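Torketari Counter Arm — Setup and Care FAQ

Maintained by Ainhoa Cordero and Aiman Ismail. Applies to the arm in the kitchen cell at Flosen. For the bench arms, see the Stimora sheets.

MOUNTING AND POSITION

How far from the wall should the base sit?
At least 400 mm, measured from the back of the base plate to the tile. Less than that and the elbow cannot fold back for homing. If a counter is too shallow for this, ask before moving anything; the soft limits have to be changed to match.

How is the base held down?
Four clamp screws, one at each corner of the base plate. Tighten them in a cross pattern, go round twice, then push on the upper post by hand. Any rocking you can feel is too much. Do not add a shim under one corner to cure it. Loosen all four, wipe the underside of the plate and start again.

Do I need to recalibrate after moving the arm?
Yes, even if it went back to the same tape marks. The tape is good to a few millimeters and the drawer task needs better than that.

Can the organizer or the toaster be moved?
The toaster can. The organizer is a reference object, and its position is stored with the cell file. If it gets bumped, run the drawer check before anything else.

CABLE

How much slack should the cable have?
Enough for a full loop at the upper joint with the arm stretched out. Run every joint to both ends of its travel at low speed and watch the loop. It should open and close without pulling straight. Visitación Ortuño replaced two cables last winter that had been tied down too close to the joint.

Can I use zip ties?
No. Use the hook-and-loop straps in the Carretero parts bin. Zip ties cut into the jacket, and the damage stays hidden until the connection starts dropping out.

The arm loses connection only in one pose. Is that the cable?
Nearly always. Hold the pose, power down, and check the connector at the upper joint first. If it is seated, swap the cable. Do not tape it.

ROUTINE CARE

What gets done every session?
Wipe the posts and joints with a dry cloth. Check the clamp screws by hand. Home the arm and read the offset on all joints. Write down anything over the limit, including offsets that clear on a second homing.

What gets done on hours?
At 700 running hours, replace the belt in the horizontal axis and regrease the shoulder. The belt takes around 7 minutes once the cover is off. The grease takes longer, as the old grease has to come out completely.

Can I use kitchen spray near the arm?
Not on it. Spray the cloth, away from the counter, and keep the cloth off the joint seals. Crumbs near the base should be brushed away, never blown; compressed air drives them into the bearing.

DRAWER CHECK

What should the counter look like when the check is run?
Drawer open toward the counter, bowl inside it, cutting board flat in front, arm over the organizer. Other items may stay where they are if they are outside the sweep of the horizontal bar.
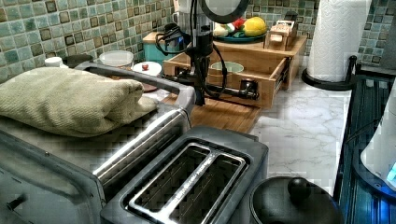
FAULTS

The arm stops halfway through homing.
Look for something in its path first, then read the fault code. A code 4 is a current limit on the shoulder and usually means dry grease or an overtight belt. Clear it once. If it comes back, leave the arm off and tag it.

There is a click at the same point in every sweep.
Check the set screw on the horizontal axis pulley. If the screw is tight, listen again with the belt off. A click that remains is in the bearing, and the joint goes to Julián Echevarría for rebuild.

Who can change the soft limits?
Golshifteh Mazandarani or Aiman. Send the old values with the request.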